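Subject: Re: [bench] End caps for the Hevon legs, and the old top
Date: November 9, 2022

Both cap colors set out on the bench top, dark gray and light gray: 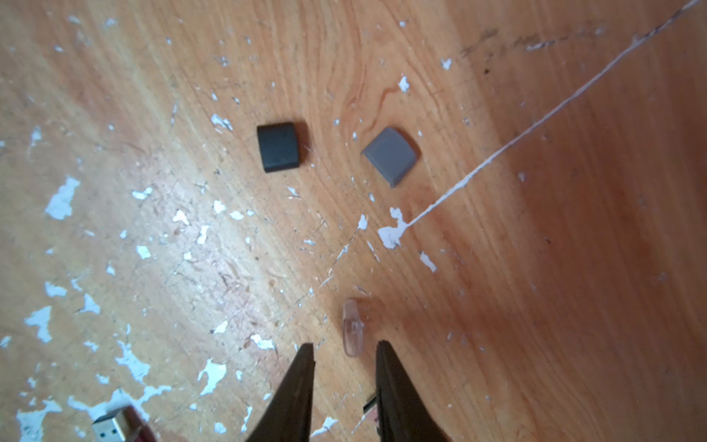

1. CAPS

On November's parts question, quoted in full:

> The Hemivov list shows one part number, 787, for the
> rounded-rectangle cap in both colors. Are they the same
> molding? I have the light gray ones and need to match
> dark gray on two legs. Also, is the bench top worth
> refinishing, or should I order a blank from Skedar?

They are close in size and shape. I would not go further than that without calipers on your own parts. The dark one has a matte finish and shows light streaks on the top face. On the light one the top is smoother, with a slightly darker rim. If the legs stand where people see them, do not mix colors on one frame.

The Skedar sheet gives 43 mm for the long side. Measure the tube opening, not the old cap -- caps pulled from a leg are often deformed at the skirt.

2. TOP

The wear is scratches, scuffs and a lot of white paint flecks, plus one long thin streak that ends in a splotch. The grain is still good and I would keep the top.

- Lift the splotch and the larger chips with a plastic scraper, along the grain.
- Sand with 100 grit. Stop when the flecks are gone.
- Leave the dark scribbled marks for last. If they are pencil, sanding will take them. If marker, test alcohol on a small spot first.
- Wipe down, then oil.

A blank shipped from Bragança was 37 euros in June, before freight. I have no newer price.

Please reply to the list with your tube measurements -- inside, both axes.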